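Workshop > Builds > Miranda > FAQ

Miranda home robot: questions we keep getting

Zhiqiang Hao
February

Builds | Parts | Log | FAQ | Contact

Answers written fast between solder jobs. Miranda is the floor robot a few of us are putting together at Gamitz, the shared workshop. Runs in the simulator first, then on real wheels. Sim living room is where most of the work is right now.
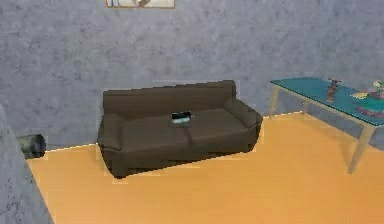 Same questions every Friday, so they're going in one place. If yours isn't covered, write it on the board by the drill press.

What is Miranda supposed to do?

Drive around a living room, find a named thing, stop in front of it. Say "sofa" and it goes to the sofa. No arm yet. Picking stuff up is a later build and a bigger budget.

Why simulate at all? Just build it.

We did just build it. First chassis went down the two steps by the back door and cracked the front plate. In sim a crash costs a reset. Also you can run it at night without waking up the people upstairs.

What simulator?

Zuvik. It's the one I knew already. It's fine. Menus are a mess, physics is decent, runs on the old desktop in the corner. If you like another one, use it, but the room files won't load there without a converter and I'm not writing the converter.

Is the room modeled on a real one?

No. Put together from stock furniture. Brown sofa against the wall, glass-top table to the right of it, orange wood floor, blue-grey walls. I wanted one big easy target and one nasty one. Sofa is the easy one.

What's nasty about the table?

Glass top, thin legs that lean out. A scanner mounted low sees the legs and nothing else, so the planner figures it can squeeze between them. It can't, the mast is too tall. We now add a blocked zone across the whole tabletop by hand. Ugly, works. A proper fix means using the camera to spot the top, and teal glass over a blue-grey wall is not a lot of contrast to go on.

Things on the sofa and table look blurry. Is my install broken?

No, the small models are low detail. The little dark box on the sofa is the one we use as a small target, black with a pale patch on top. Stuff on the tabletop is just clutter, don't train anything on it. I can't tell what half of it is either.

Does the robot see the picture on the wall?

Only the bottom strip of it from the usual start spot. Camera sits low. Tilting it up gets more picture and less floor, and floor matters more.

Why does it clip the grey wall on the left at the start?

Start pose is too close to it. That chunk of wall sits in front and hides part of the floor, so the map has a hole there until the robot moves out. Back up first, then turn. Or change the start pose in the room file, line 212. I keep meaning to change the default.

And the dark cylinder on the floor by the back wall?

Obstacle. Leave it in. It's low and round and the scanner gives you a different shape depending where you stand, good test. If your planner handles it from both sides you're in decent shape.

Lidar or camera?

Both. Lidar for not hitting things, camera for knowing what they are. Tried camera only for a while. Plain floor with hardly any texture gave terrible depth, it kept thinking the open part in front of the sofa was a ramp.

What does it cost to build one?

Depends what's in your junk drawer. Motors were $45 for the pair, the wheels came off a dead floor scrubber. The scanner is the expensive bit, so buy it used. Don't cheap out on the battery. Seriously.

Which board runs it?

Any small Linux board with enough memory for the map. Mine has a fan and it needs it. The motor driver is on its own supply, seperate from the board, with a shared ground. Skip the shared ground and you'll get random resets and lose a weekend like I did.

How close does it stop?

Set to 39 centimeters from the target, measured from the front bumper. Any closer and the camera sees brown fabric and nothing else, so the label drops out and it wanders off to look again. You can go shorter for small targets.

It says "arrived" but it's facing the wrong way.

Known bug. Goal check looks at distance and ignores heading. Sofas make it worse because they're wide, so it can arrive at one armrest and call that done. Turn on the heading check in the config. Off by default since it doubles the time on the old desktop.

Do sim settings carry over to the real one?

Some. Map and planner settings yes. Turning speed no, the sim floor has way more grip than the workshop concrete. Start at half speed and work up. Lighting also doesn't carry over, sim floor is evenly lit and no real room is. Retune the camera at the time of day you'll be running it.

Can I swap in my own furniture?

Yes. Drop the model in the furniture folder, give it a name the robot can search for, set the collision shape to box. Do NOT use mesh collision on anything soft or rounded. Frame rate dies. If it floats above the floor your origin is in the middle of the model, move it to the bottom.

Can I add a rug?

Please do, and tell me how it goes. Bare floor is too kind. Real one gets its caster stuck on rug edges all the time.

Where are the files?

Shared drive at Gamitz, folder called miranda, all lower case. Take the newest one. The one marked "final" is old, ignore it. Wiring diagram is a photo of a napkin for now, I'll redraw it when teh new driver is in.

Can I come help?

Sure. Friday after 6 pm, side door. Bring a laptop with Zuvik allready installed because the wifi here is slow. No experience needed but do the bench safety sheet before touching the saw. We mostly need someone who's good with batteries.

When does the arm happen?

After the heading bug. Don't ask me for a month.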